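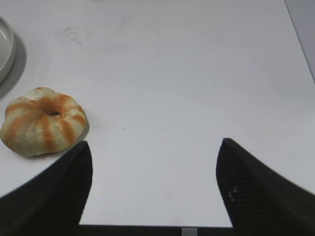 Wultthorpe Allotment Society
Minutes of the Spring General Meeting, April 24, 2004

The chair opened the meeting at the usual time. Minutes of the winter meeting were taken as read. One member asked whether "taken as read" meant that anyone had read them. The chair moved on.

Matters arising

The gate. The new padlock has been fitted and the old keys do not open it. Members who have not picked up a new key should see the secretary. Two members said the padlock sticks. The secretary said it was fine when she tried it and was invited to try it in the rain.

The skip. Still not ordered. This was also the position in winter.

Water supply

The main item was the proposal from Stelex to replace our standpipes with a metered drip system fed from a storage tank behind the Pernitz Road fence. Copies of the brochure were passed along the rows. The quote is for $1,000 per section, and the site has eight sections, though Stelex would start with two as a trial.

The chair read out the main claim in the brochure, that growers can cut their water use by "up to 100 gallons a week." A member from the lower section asked what "up to" was doing in that sentence. She pointed out that a saving of nothing is also up to 100 gallons. The chair agreed that it was.

The member who had met with the Stelex salesman reported back. The salesman had been friendly. He had no figures for clay soil. He had said the system was in use at Berchtold, and when our member telephoned the Berchtold gardens they told her they had it on one bed and had turned it off in the fall because the lines clogged. The salesman had described this as an ongoing installation.

There was a long discussion about clogging. Our water leaves scale on a kettle in a week, and several people doubted that holes the size of a pinhead would do any better. The brochure shows a filter. It doesn't say how often the filter gets changed, who changes it, or what it costs. The secretary had written to ask and had received a second brochure.

A member on the upper section spoke in favor. He said hand watering was hard on his back and that half the standpipes leak anyway, so we are paying for water that goes into the path. This was accepted as a fair point. It was then asked whether fixing the leaks had been priced. It had not.

Resolved: that the secretary get a price for new washers and taps on every leaking standpipe before any money is spent on anything else. Carried, with one against.

Resolved: that no deposit be paid to Stelex until they give us, in writing, the cost of filters and the name of a site on clay that has run the system through a whole summer. Carried.

It was asked that the word "trial" not be used in letters to Stelex, as the order form treats a trial section as a firm sale. See the small print on the back page.

Questions from the floor

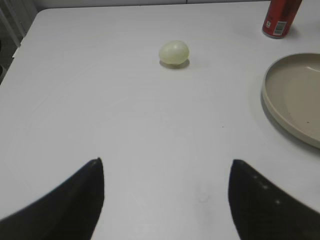 If the drip system is turned down, will the rents still go up?

The rent for the coming year was fixed at the winter meeting and stays as it is whatever happens with Stelex. Any change after that would need a vote.

A member asked if the hosepipe rule still stands. It does. Hoses may be used for filling barrels only and must not be left running. The chair said she was aware that this is ignored by the lower section. The lower section said it was aware of the upper section.

Any other business

Slug pellets. A member had been told that copper tape works better. Another had used copper tape for years and had the slugs to show for it. No action.

Compost delivery. The load is promised for May. The same supplier promised the last one for May and it came in July, so members are advised not to clear space for it yet.

The shed roof was raised again and put off again.

Next meeting to be held once the washer prices are in. Notice will go up on the gate.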